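Drawstring bags for veg – what works in our kitchen

Quick one because the bread's in. A few people asked after the September swap morning at Skastcombe how I keep cabbages and the rest going without a fridge drawer full of slime. Mostly it's bags. Light drawstring ones, the kind you can half see through. I've got more than I'll admit to and they all get used.

What to look for

Get a bag bigger than you think. A decent head of cabbage is wider than it looks in the shop and if you have to wrestle it in you'll rip the side seam. Flat corners are fine, they fill out.

Thin bag, thick cord. Thin cord cuts into your fingers when there's any weight in it and knots itself into a lump you need a fork to undo. Braided is best. Doesn't fray so fast at the ends.

See-through matters more than colour. If I can't tell what's inside without opening it, it gets forgotten. Coralie Kereama down the lane dyes hers with onion skins, very pretty, and she found a turnip in one at Easter that had grown hair.
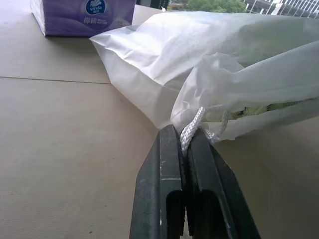
Something pale green bagged, cord still loose. Tissues within reach for wiping down leaves.

Before it goes in

Take off the outer leaves if they're torn or muddy, but leave one or two decent ones on as a jacket. Don't wash it. I know. Everyone wants to wash it. Wash it when you cut it.

Wipe any wet off with a tissue or an old tea towel. Turn it upside down on the table for a bit so the water runs out from between the leaves, ten minutes or however long it takes to drink your tea.

Trim the stalk if it's gone brown. Thin slice only. Cut it flat so it stands up by itself.

Check the bag as well – one old sprout leaf stuck in the corner and the whole thing smells by the weekend.

Closing it

Bag open, cabbage in stalk down, then bring the top up round it loosely. Both hands for the cord, one on the bag and one pulling. If you yank one side only the cord runs right round and you end up with a long tail and no loop, then you're fishing about for the other end.

Pull till the neck closes but stop there. Some air wants to get in. No knots! A half bow if it's hanging up, nothing at all if it's sitting on a shelf.

If the cord does vanish inside the hem, safety pin through the end and work it along with your fingers. Takes nearly 3 minutes and a bit of swearing. Tie a fat knot in each end afterwards and it wont happen again.

Mesh or plastic

Cabbages do all right in either, in my experience. Mesh lets them breathe and suits a cool larder. I had a white one in the larder all last winter, on the slate, and only lost the outside leaves. With a loosely gathered mesh bag like the white one below you get the green of the leaves showing through at the bottom, so a quick look tells you if it's going yellow, and the string lies out at the side where you can grab it. Plastic keeps the damp in, better for the fridge, but leave the neck slack and look at it every few days for drips.
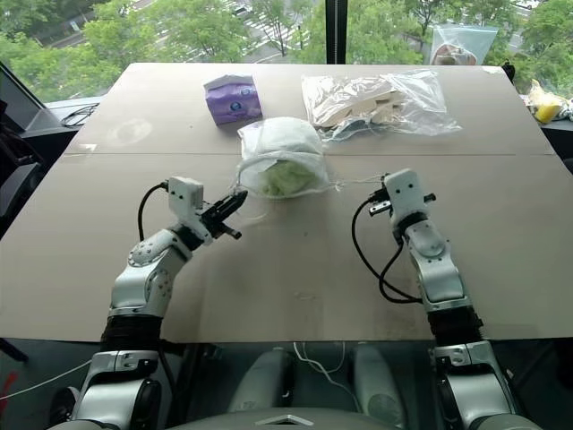 Cut cabbage is another matter altogether. Once there's a knife been through it it wants wrapping close, cut side down, and eating that week. I put the half on a plate with a bowl over if the fridge has room. Whole ones go back to the bag, and a pale green head in a drawstring bag with string at both sides is easy enough to lift in and out without squashing anything, just hook a finger through the loop. Don't swing it. Wiremu Lowther swung his and we are still finding bits of jam jar behind his dresser.

What else goes in them

Onions, if dry. Not with potatoes, they make each other sprout.
Carrots with the tops off. Tops on and they go bendy.
Garlic, hung up, away from the kettle.
Beetroot in the plastic sort, not the mesh, unless you want a pink shelf.
Clothes pegs. Bath toys. The Cindetti pasta cutter with all its little bits that I never use but wont part with.

Washing the bags

Inside out, warm soapy water in the sink, swish, rinse. Mesh ones can go in the machine on a cool wash but tie the cords together first or they'll wrap themselves round everything you own. Hang them by the bottom corners so the hem dries, a damp hem goes grey and then it goes black.

Plastic ones just want a wipe and standing over a bottle on the draining board till they're dry inside.

Where to get them

Mine were 70p each from the hardware stall at Partington market, the one next to the eggs. They had 44 left in the box when I asked and he was quite proud of that. The Puso ones in the shop on the hill are 95p, same size, nicer cord. Or run some up out of an old net curtain, double hem at the top, shoelace through it. Pattern to follow when I find the pencil.

Bread's ready, got to go.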